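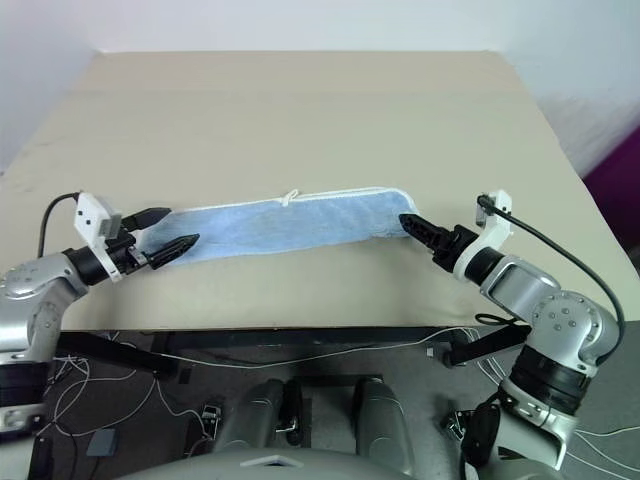

Ring ropes, October, evening

Filed under: Workshop Notes > Ring & Mat

Top rope on the practice ring still dead on the Stultska side. Retensioned before the 4 pm class, sagging again by the end of it. Turnbuckle thread is shot, not the rope. Swapped in the spare from the Skodico box, seems to hold. Check again before anybody does springboards.

Boards: two creaky ones near the center, shimmed both. Foam over them is flat. Yaa wants the new Flallus foam, price is 300 for the lot, too much for this month. Flip the old sheets for now.

Bump test with the 16 kilo bag, same corner each time. Louder with the sheets flipped, wich the crowd will like. Laiba took ten back bumps after and says it's stiffer by the ropes, fine in the middle. Agree.

Canvas: seam opening up on the hard camera side. Taped. Needs real stitching before the Kröger show, their hall holds about 200 and the front row sits right on top of it.

Corner pads - lace the red one tighter, it slides round when someone gets whipped into it. Did blue already.

Entrance ramp not touched. Loose bolt at the top end, Yaa has the right socket at home.

To do
- order turnbuckles x4, same thred
- seam
- ramp bolt!!
- ask Laiba if the women's match is still a ladder match, need to know for the apron

Contact | Ring crew log | Back to top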